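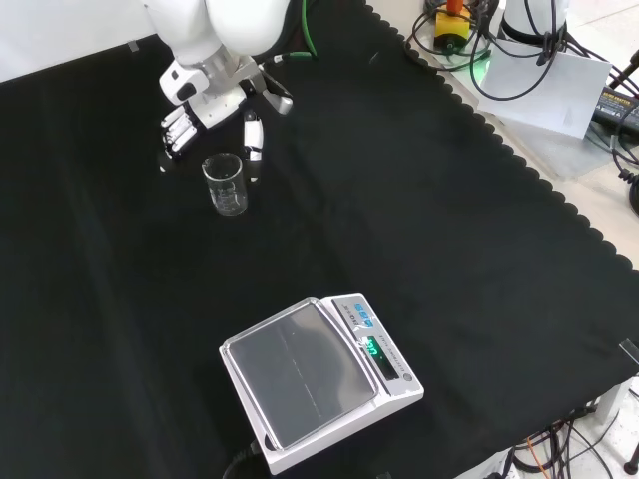
A robotic hand above a small glass beaker.

Vakitz slips back under 186 as buyers step away

7th February - Shares in Vakitz gave up their early gain and closed under 186, the level traders had been watching all week. Volume light. The open looked fine, a quick pop on news of the Derkance supply deal, then sellers showed up before lunch and stayed.

It's the second failed try at holding that price. The first was back in August, when the stock got over the line for two sessions and then dropped hard after a weak sales update. Nothing that bad this time, just a slow leak lower into the close.

"I wanted to see it hold on a quiet day and it couldn't," said Haruto Hirose, who runs the small-company desk at brokerage Oei. "We trimmed a little. Still own it, still like the order book. But I'm not adding up here."

Hirose said clients were mostly asking wether the Derkance agreement changes the earnings picture for this year. His answer was no, or not yet. Shipments under the deal don't start until the second half and the company hasn't given a margin target for them.

Options traders seemed to agree. Most of the action was in short-dated calls being sold by people who already hold the shares, plus one block of 2,000 puts that crossed in the afternoon. Could be a hedge. Could be someone getting ready for results.

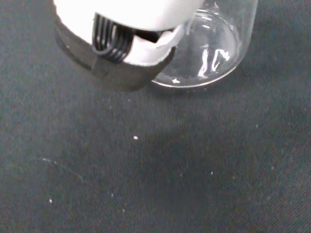
Wornov goes the other way

Rival Wornov had a better day, up 2 percent and back over 46 for the first time since the fall selloff. No company news. Traders put it down to money moving over from Vakitz, plus some short covering once 46 gave way.

The two stocks have moved together for most of the past year so the split got noticed. Oei kept its hold rating on Wornov and said the shares look fairly priced unless management lifts its full-year outlook.

What's next

Vakitz reports in two weeks. Before then, chart watchers say the 50-day average is the next place buyers might show up, and a close below it would put the winter low back in play. On the upside it's the same number as before - a clean finish over 186, on decent volume, and preferably more then one of them.

Derkance shares ended flat. The company declined to comment on the timing of first deliveries.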